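Clinic warns of chilblains in flooded Smadi homes

November 20, 2020

A walk-in foot clinic has opened in Rostholm for people whose homes were flooded when the river Smadi burst its banks. It saw 30 patients in its first week, most of them with chilblains or infected blisters.

Nurse Jihad Haddadin said many had been clearing ground floors in wet boots for six hours or more at a time. She advises changing socks often and keeping feet away from direct heat, as warming them too fast makes the itching worse.

People with diabetes should come in even if they feel no pain.
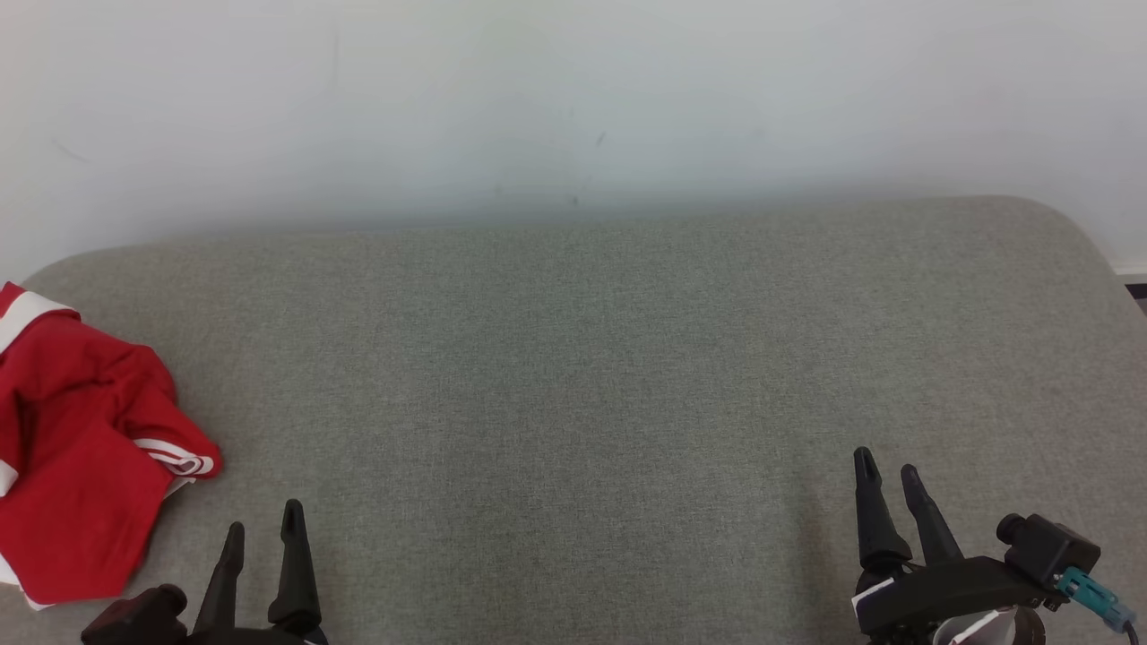
Opening times

Monday to Friday, 9am to 3pm, at Bratirness Road. No appointment needed.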